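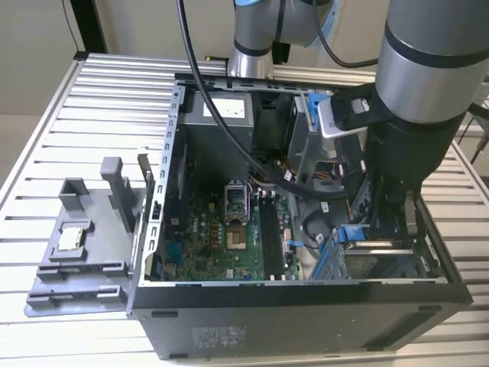 The Merkness gripper at work in an open desktop tower, CPU waiting in the printed fixture on the left.

Home | Grippers | Arms | Cameras | Controllers | Spares

Merkness two-finger parallel gripper, black

Stock code 841

I've been selling grippers out of our place in Flilcombe for a good while now, and I still won't list one until I've had it on our own arms doing something fiddly. For this one I picked computer teardown, mainly because Vangelis Kouris had been asking me for months what I'd put on a cell that pulls parts out of old office desktops. So we laid a tower on its side on the slotted table, took the panel off and got stuck in!

If you've ever had your hand inside one of these cases you'll know the trouble. There's a power supply at one end, drive bays at the other, cables flopping over the lot, and hardly any room to come in at an angle. The bulky gripper I had on before (the Trovel, which I do still sell and still like for boxes and bottles) kept making me replan the whole approach to get its body past the drive cage. With the Merkness I could come in much closer to the metalwork before I started to sweat.

What I like about it

The fingers are easy to swap - 3 screws and you're done, and they go back in the same spot, so I didn't have to reteach my points. Small metal parts are where it earns its keep. I'd expected thin bits to twist when it closed on them, and a couple did with the standard pads, but the softer pads sorted that out and I now put a pair in every box.

What I don't like so much

The cable comes out of the side, and I wish it came out of the back. Plan your routing before you bolt everything down, or you'll be undoing it all like I was. The manual is thin too. Polyxeni Fragkou on our bench wrote up her own notes on setting the grip force, and I'll happily send those to anybody who buys one.

For processors I'd go slow. We use a gray 3D-printed fixture with slotted rails beside the tower so the chip has a proper place to sit, heat spreader up, and I'd really recommend making something like it. Dropping a chip on a bare table and hoping to pick it up square again is no fun. Keep the fingers well away from the open socket as well - those pins don't forgive you.

What's in the box

Gripper with standard pads fitted
One pair of soft pads
Mounting plate and screws
Cable
Polyxeni's notes, if you ask for them

Arms it fits

I've run it on both of our bench arms with the plate supplied. Nektarios Lambrakis at Michailidis has it on an older arm with an adapter he cut himself, and he's happy for me to pass the drawing along. If you're not sure about yours, send me the flange drawing and I'll check it before you order.

I have 52 in stock at the moment, and the next batch is due in September.

Print this page | E-mail this page

Contact us | Copyright Flilcombe Grippers | Back to top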